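Altula method cuts demonstrations needed for two-arm laundry loading

November 21, 2024

Researchers at Altula have reported a training method that lets a two-arm robot learn to load a front-loading washing machine from 283 recorded demonstrations. The group's earlier controller, trained on a larger set, was used as the baseline.

The method, named Kimaro, splits each demonstration at the points where a gripper opens or closes and trains a separate short-horizon policy on each segment. A selector network, running on images from the robot's head camera, decides which policy is active. Lead author Matilde Magalhães said the split was introduced after the baseline repeatedly stalled between grasping a garment and reaching for the door.

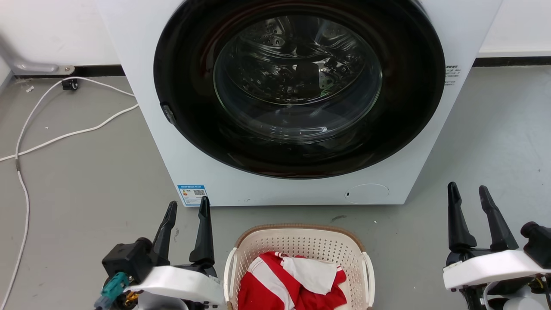
Illov Robotics Bulletin, p. 17

The test setup consists of a white front-loader on a concrete floor, a plastic laundry basket placed in front of it, and one arm on either side of the basket. Each gripper has two fingers. Garments are loaded one at a time, and a trial is scored as complete only if the garment is inside the drum and the door is closed.

Over 74 trials with garments absent from the training data, Kimaro completed 66. Most of the remaining trials failed at the door rim, where a sleeve or hem stayed outside the opening. The selector did not recognize the condition and moved on to closing the door.

Josphat Owino, who wrote the segmentation code, said a force reading from the wrist would probably detect a trapped hem earlier than the camera does. The sensor was fitted in October but was not used in the reported trials.

The code is to be released under the Fakico project. Unloading is not covered by the present work.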